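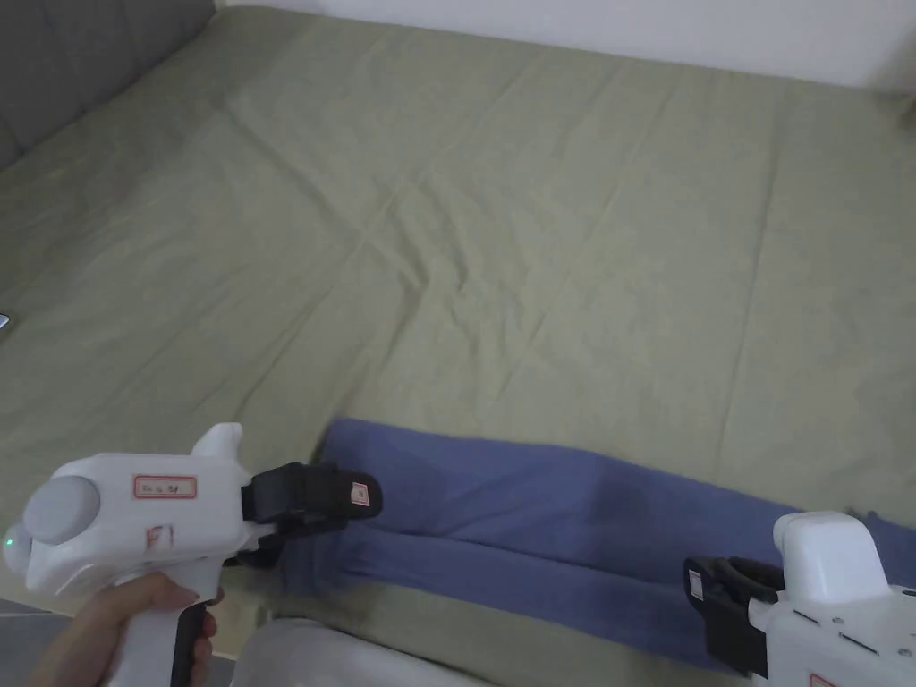
Where do you fold laundry if there's no table?
On the bed, made up with just the fitted sheet, pillows and blankets moved to a chair first. It's the biggest flat surface in most apartments and about the right height if you sit on the edge.

Folding day, Hullerham apartment
Posted in: Home / Laundry / Small spaces
3486 views

Quick gallery page, been meaning to put this up since July. It's the bedroom part of the laundry routine, the part that comes after the basement machines and before the closet. Captions are short, notes underneath are longer than I planned. Will fix the typos when I get a minute.

Caption: Sage-green fitted sheet, dark gray headboard, white wall behind. Blue cloth folded long, lying across the bed. Few creases in the sheet, it's a sheet.

Notes on the sheet
People ask about the color every time. It's the Dimine set in sage, 100 percent cotton, bought on sale with a gift card. There was a clay color too and I went back and forth for a week. Washes fine. Wrinkles, because cotton. I don't iron sheets and am not going to start.

Fitted sheet stays on for folding, flat sheet comes off. Tried it with the flat sheet on and every stack I made slid toward the middle as soon as I sat down. Comforter goes over the chair, or on the floor at the foot if the chair is full. Chair is usually full.

If the corners pop off while you're working, pull the headboard end first and then the foot. Other way round and you'll be doing it twice.

Notes on the folds
Long things in half lengthwise first, always. Pants leg on leg, towels edge to edge. Smooth it with your forearm, not your palm – covers more and you don't leave that hand-shaped dip. Then leave it lying long until you have all the long things done. Then go back and fold them all down to size in one go. Sounds fussy, is faster. Your hands get in a rhythm.

Bath towels: half, then thirds. The closet shelf is shallow and halves-and-halves stick out past the edge so the door won't shut.

T-shirts: whatever way you already do it. I have seen the video. Everyone has seen the video.

Pajama bottoms: half lengthwise, tuck the crotch point in so it makes a rectangle, then down in thirds from the ankle. Waistband on top so you can tell which pair it is in the dark.

Socks: last, sitting down, with something on the radio. I ball them. I know it streches the cuffs. They are socks.

Pillowcases: fold one, then put the rest of the set inside it. The whole Dimine set goes in one pillowcase like that and I can grab it off the shelf with one hand. Best thing I've picked up from the internet in years.

Notes on the order
Dump the load at the foot of the bed, work toward the headboard. Finished stacks go up by the headboard where they won't get knocked. One stack per shelf, not one per person – less walking. Kitchen towels get their own pile and leave the room first.

A full load takes me 30 minutes. Two loads takes longer than an hour somehow, I think I slow down and start reading labels.

Don't leave it overnight. You will need the bed, the pile will go on the chair, and then it lives on the chair.

Notes on the basement
Machines are in unit 1801's end of the building, the far stairs. Two washers, two dryers, the left dryer runs hot so towels only in that one. Bring the heavy stuff up first. I use one big bag going down and two small ones coming up, dry clothes take up way more room than you think.

Detergent is the Volalier powder, the unscented one. Liquid leaks in the bag. Half a scoop for sheets. If your towels feel stiff try less soap before you try softener, that was my whole problem for about a year.

Things I keep by the bed
Lint roller. A small dish for buttons and coins. Safety pins. A marker for relabeling the sheet sizes, since the tags fade and a full and a queen look exactly alike until you're on the third corner. A Kaushik clothes brush for the wool things, came with a coat, still good.

Asked in the comments on the last page
Does the sheet get dirty from folding on it? Clean clothes on a clean sheet, so no. I do wash day and sheet change on the same day so it works out. If the cat has been up there, roller first.

Doesn't your back hurt? It did when I stood. Now I sit on the edge for the small stuff and only stand for sheets and towels.

Where's the headboard from? Came with the apartment, no idea, sorry. Vacuum it with the brush attachment every so often, fabric ones hold dust along the seams.

How do you fold a fitted sheet? Badly. Corners into corners, lay it on the bed, fold the messy side in, then thirds both ways. Ends up a sort of rectangle. It goes inside the pillowcase anyway so who's looking.

What about hangers? Shirts get hung straight from the dryer bag, never make it to the bed. Keep the empties on the door knob the night before or you'll be hunting in the closet with a wet collar in your other hand.

Next page will be the linen closet, after I finish the bottom shelf. The bottom shelf is where the beach towels are and I've been avoiding it. Old gallery with the hallway hooks is still up, link's in the sidebar, comments are closed on that one but open here.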